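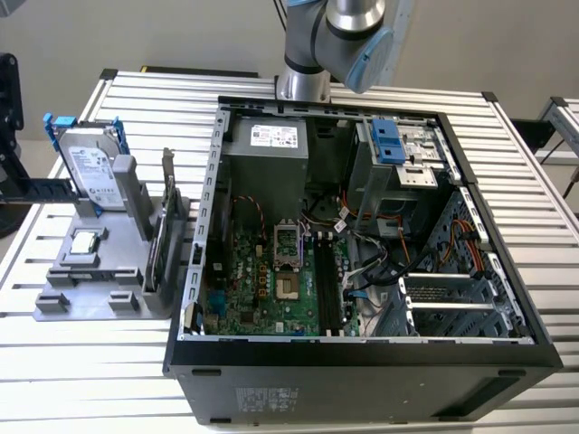 Chapter 2
Inside the Desktop Computer

Most repair work begins with the case on its side and one panel off. In this chapter you will learn to name the main parts of a desktop computer and fit some of them yourself. Read to the end of section 2 before you pick up a tool.

The motherboard joins everything together. The processor sits in a square socket, held down by a metal frame that lifts and closes. Memory goes into the long, narrow slots beside it.

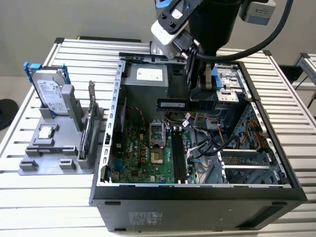 Figure 17. A memory module held over the motherboard. Both memory slots are empty and the socket frame is open.

Switch off and unplug the computer first. Hold a module by its edges – never by the contacts – and line up the notch before you press.

Drives are kept apart from the board, in a metal cage. 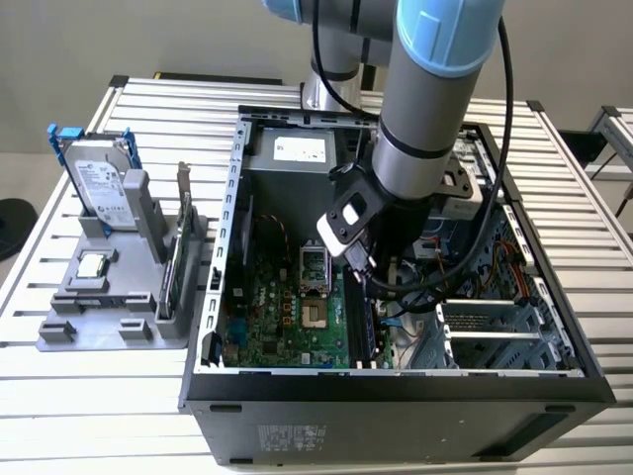
Some drives are screwed in place. Others clip into a plastic caddy that slides into the cage, and these can be changed in a minute or two. Each drive needs a data cable and a power cable. Dalia Lamrani's notes on cable routing, written for the Gamcombe evening course, are reprinted on page 52.

Key words: caddy, module, motherboard, power supply, socket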